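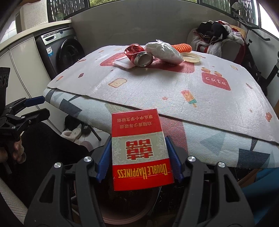 [stonora-users] Re: Jaw width creeping during long sessions

Hi all,

Quoting the Wijaya message in full because my answer goes through it bit by bit, and I know half of you read this list on your phones and hate scrolling back.

On 25 February 2020, the Wijaya bench wrote:

> Hello list,
>
> We run a pair of Stonora hand-held grippers, the black ones with the
> blue finger pads, and we've got a width problem we can't pin down.
> We zero both units at the start of a session and everything looks
> fine. By the end, the left unit says the jaws are open a little when
> they are plainly shut. Zero it again and it behaves, then it creeps
> back up over the next hour or so of picking things up and putting
> them down.
>
> We've tried a new cable, the other computer, and swapping the units
> between hands. The fault moves with the unit. Logging is Skornard
> with the default settings.
>
> Two questions. Has anyone seen this? And is the data we already have
> any good, or should we bin it?
>
> Thanks,
> Wijaya bench

Yes, we've seen it! It bit us pretty hard too, so please read the safety bit near the end before you put anything trained on those sessions onto an arm.

> The fault moves with the unit.

Same for us, and it took us far too long to believe it. We blamed the software for two weeks. I had a whole theory about dropped packets at 200 Hz, with plots, and I'd like those hours back. What it came down to on our unit was a screw. Our jaws have round silver screw heads on them, and the one nearest the tip of the left jaw had backed out by less than a turn. You couldn't see it by looking. You could just feel it if you held the jaw arm still with one hand and wiggled the pad end with the other: a tiny click, like a loose tooth.

With that screw slack, the pad end rocks outward a hair every time you squeeze something, and on ours it didn't rock all the way back. So the pads touch while the arms are still slightly apart, and the width reading comes from the arms. It reads open when it's shut. Zeroing hides it for a while, and the next stretch of squeezing works it loose a bit more. That sounds exactly like what you're describing.

> By the end, the left unit says the jaws are open a little when
> they are plainly shut.

Check it on something flat-sided that you can measure. We use a cigarette pack, the red-and-white Double Happiness kind, held upright across its sides between the two pads. Soft things are useless for this (we tried a knitted toy first, and of course it gave us a different number every time we squeezed). A crushed can is no better. The pack is stiff enough to give you a steady reading, and it dents if you overdo it, so you get a warning for free.

What we do now, every session:

1. Close the jaws on nothing and write down the width.

2. Close them on the pack, light squeeze, and write that down too.

3. Do your work.

4. Repeat the first two before you switch anything off, and compare.

If the empty number has moved and the pack number has moved by the same amount, suspect the screw or the pad seating. If only the pack number has moved, your pack is getting squashed and you need a new pack. We went through that one as well, with a fair amount of swearing.

Please measure the pack with calipers the first time and write it on a piece of tape. And keep that pack for checks only. Ours kept wandering off into the recording sessions and coming back a different shape.

> Is the data we already have any good, or should we bin it?

Depends on when the creep started, and on whether you've got something to anchor it to. We had 2000 recorded grasps from our flat in Ronport, all household stuff, ironing board, laundry, bits and pieces picked up off whatever they were lying on. When we went back through them, 200 had a closing width that couldn't be right for the object. They were nearly all from the tail ends of long sessions, which fits.

We threw those out. We did try to rescue them by fitting a slope to the empty-close readings and subtracting it, but the creep doesn't go in a nice straight line. It sits still, then jumps when you grab something stiff, then sits still again. A straight-line correction made some of the grasps worse. Maybe someone cleverer than me can do better, and I'd love to hear it, but I wouldn't trust a policy to it.

The rest we kept, and they've been fine. So don't bin everything! Go through it session by session. If you didn't record any empty closes (we hadn't, early on), look for the moments between grasps where the wearer clicks the jaws shut out of habit. Everybody does it. You'll find plenty, and the lowest reading in each little cluster makes a decent stand-in for the zero. The camera view helps too, because with the pads right there at the bottom of the picture you can see whether they're touching.

Watch out for one thing in Skornard. With the default settings it smooths the width before writing it out, and the smoothing flattens exactly those little jumps you're looking for. Turn it off for new sessions. If you have the raw files from the old ones, work from those.

Now the safety part.

We didn't find any of this by being careful. We found it by putting a policy on the arm. It had learned from the bad grasps that "shut on a box" comes with a bigger number than it should, and somewhere in our own conversion script we had compensated for what we thought was a fixed offset. Two wrongs, and they added up. The arm came down on a pack very nicely, closed, and kept closing. The box folded in half. I was reaching in to catch it, which was dumb, and the jaws got the side of my thumb. Nothing broken, no blood, a bruise and a lot of embarrassment. With a stronger gripper it would have been a different email.

Things we changed afterward:

The force limit on the arm's gripper is now set on the gripper's own controller, where a policy can't talk it out of it. Before, the limit was in our code, and our code believed the width.

Hands stay out until the arm is stopped. I know, I know. It was a written rule before as well. Now whoever is running the session also holds the stop button, and they don't put it down to help.

First runs of any new policy are on an empty carton, with the speed turned way down, and we watch the commanded width next to the measured width. If they disagree for longer than a blink we stop and go look at the hardware.

As for the screw itself: take it out, clean it, put a small dab of medium thread locker on it and snug it back up. Please don't crank it, the jaw arms are plastic on ours and I have stripped one already. Let it cure overnight. Do all 3 screws while you're in there, and do the same on the other unit even if it looks healthy, because ours started creeping the same way in the second week after we'd fixed the first. Peel back a corner of each blue pad too and check that it's seated flat. One of ours had a crumb of something under it, which gave a wobble all by itself.

I wrote to Stonora about the screw with our readings attached and haven't had an answer yet. If you send them yours as well, it might get looked at sooner. I'll post whatever comes back.

Two things I'd love to know from you: does the pad end click when you wiggle it, and which way up do you usually hold the unit? We hold ours with the jaws pointing forward and a bit down, and I have a hunch that matters for which screw goes first, but with two units I can't really say.

Shout if you want the script that finds the empty closes. It's ugly but it runs, and I can stick it in the list's file area tonight.

Cheers from Ronport,
the one with the bruised thumb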